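Kiều La to show new seating at Cavinberg

Designer Kiều La will show a new group of furniture at the Cavinberg design fair in July. The collection is called Weller and is made up of 5 pieces: two chairs, a bench, a low table and a stool. It is her first work for the furniture maker Kozma.

La trained as a cabinetmaker before studying product design, and she opened her studio in Flotthorpe after several years in a larger office. Until now she has mostly worked on small editions for galleries, along with a few interiors for shops and a public library. Weller is meant for regular production and will be sold through Kozma's own dealers.

The frames are solid ash, finished with oil or a dark stain. Seats come in woven paper cord or wool. All of the joints can be taken apart with a single hex key, so a damaged leg or rail can be replaced at home. Kozma says it will keep spare parts in stock for 10 years after a piece goes out of production.

"I wanted the chair to be light enough to carry in one hand," La said. "The first versions were too heavy, and the back was too straight. We changed the angle many times."

The first run of the side chair is set at 3000 units. The armchair and bench will follow in the fall, with the table and stool after that. Prices will be announced at the fair.

Kozma's stand is in Hall 2, next to the east entrance. La will give a short talk there on opening day at 10 a.m. and will take questions afterward. Seats for the talk are free but limited, and names can be left at the stand from the time the doors open. 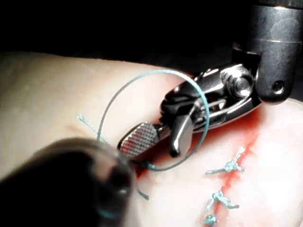

More in Design

Flotthorpe studio spaces open for applications
Kozma reissues its folding desk
Cavinberg fair adds evening hours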